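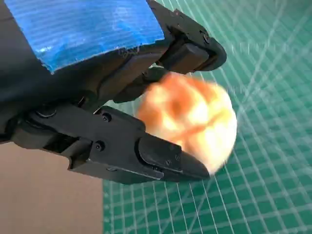

Figure 3. Wrist camera view of a soft ball held between the two fingertip pads, over the gridded cutting mat.

4.2 False grasp reports on soft objects

The fault described in this section came up during the soft object trials and accounts for most of the episodes we had to remove from the results. The gripper controller reported a completed grasp when the fingers had closed on very little, or on nothing that would stay put during a lift. The arm then carried out the rest of the motion as planned, and the episode was logged as a success.

The controller decides that an object is held by watching two signals, motor current and finger position. If the current rises above a set threshold before the fingers reach their closed position, the grasp flag is set. This works well for rigid parts. A wooden block stops the fingers at once and the current climbs sharply. A fluffy ball like the one in Figure 3 gives way over most of the finger travel, and the current rises slowly and by a small amount. To get any grasp reports at all on these objects, we had lowered the threshold before the trials began. The lower value was stored in the shared settings file and was applied to every object class.

The lowered threshold left little room above the friction of the finger linkage itself. As the joints picked up lint from the objects, friction increased, and on some closings the current passed the threshold with no object between the pads. We first noticed this when Luminița Nistor replayed a batch of logged successes and found episodes in which the ball was still on the mat at the end of the lift. The flag had been set early in the closing motion and never cleared.

We then checked all 3,559 episodes in the soft object set against the wrist camera video. Each episode was viewed at the end of the closing motion and again at the top of the lift. Frames taken during motion were often blurred, and a ball at the fingertips could not always be told apart from one resting just behind them. In those cases the reviewer stepped forward to the next still frame. Episodes that stayed unclear after this step were marked as unknown and left out of both the success and the failure totals.

A second problem was found during the review. In 11 episodes the flag was correct at the time it was set, but the ball slipped out between the pads during the lift. The controller has no check after the flag is set, so the loss was not recorded. Slips of this kind mostly followed an off-center grasp, where one pad met the ball well above its middle and the other met it near the bottom edge. Closing force pushed the ball outward as the arm sped up.

Three changes were made. The threshold is now stored separately for each object class. The fingers are closed once on empty air at the start of each session, and the peak current from that motion is used as the baseline. Finally, finger position is read again at the top of the lift, and the flag is cleared if the fingers have moved inward past a set limit. The joints are also brushed clean after every 1,000 closings.

With these changes in place we ran a further 4,000 closings on the same object classes. Empty grasps were no longer reported as successes. Slips during the lift still occurred, but they were caught by the second position reading in all but the slowest cases, where the ball worked loose after the reading had been taken. A continuous check through the whole motion would cover these, and we have not yet tested one. Results in Section 5 use only episodes collected after the changes, together with the earlier episodes that passed the video review.

Contact: Marit Solberg, Flosorbridge | © 2021 The authors | Back to top
Shares: 11 | Comments: 0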